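We use cookies to remember your preferences. Accept all | Manage settings

Pre-season inspection checklist, Flivitz wetland reserve, with comments
Jan 10, 2026

To be read with the Stuvari template, which I was asked to follow and mostly have. Where the template asks a question that can't be answered by going and looking, I've said so. Ratings are OK, Poor, or Not shown. "Not shown" means somebody told me it was fine.

1. Perimeter and predator fence
Rating: Poor
The east run is sound. The west run has been marked "repaired" on the last two sheets, and I could push my boot under it in three places. Mesh skirt to be pegged properly before the waders start to settle. Cable ties are not a repair.

2. Boardwalk
Rating: OK, with doubts
Boards are firm as far as the second bend. Beyond that the grip strips are lifting. The load sign says 200 kg per section and I can find no paperwork for that figure. Take the sign down or find out where it came from.

3. Hide, north
Rating: OK
Shutters close, bench solid, no wasps. The door still opens outwards over the step.

4. Hide, south
Rating: Not shown
Locked, and the key on the hook marked South fits the pump shed.

5. Nest rafts
Rating: Poor
There are 12 on the plan and 11 on the water. The missing one is put down as "drifted, recovered", with no note of where it was recovered to. Anchor lines on the Florker rafts are fraying at the shackle, as they did last year, and the supplier's view that this is normal wear doesn't impress me.

6. Water level and sluice
Rating: OK
Gauge readable, sluice board moves by hand. The template wants a "resilience score" here. Left blank.

7. Field room, surfaces and small items
Rating: OK
Tables are meant to be wiped before and after any sample work. Small bottles need a label with contents and date, whatever they hold. The rule has been on the wall for years and I remain to be convinced that anyone reads the wall.

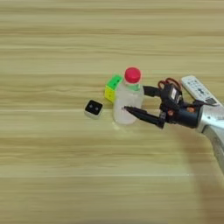

Item 7: small bottle with red-pink cap, on the table.

8. Ringing and handling kit
Rating: Poor
Bird bags washed, so I'm told. Two had feathers in the seams. Scales agree with the test weight. Ring stock book stops at 612 and the next ring in the box does not follow on from it. Sort this out before anyone handles a bird.

9. Trail cameras
Rating: Not shown
The Dhanial units are said to run for up to a year on one set of batteries. I'd like to see one do it. Batteries to be changed in April regardless.

10. First aid and throw lines
Rating: OK
Kit in date. Throw line by the jetty is dry and properly coiled. The one at the sluice was knotted; I undid it.

Overall
Open to staff, keep visitors off the boardwalk past the second bend. I don't accept "monitor" as an action for items 1, 5 or 8, and will look at those again myself.

4 comments | 7 shares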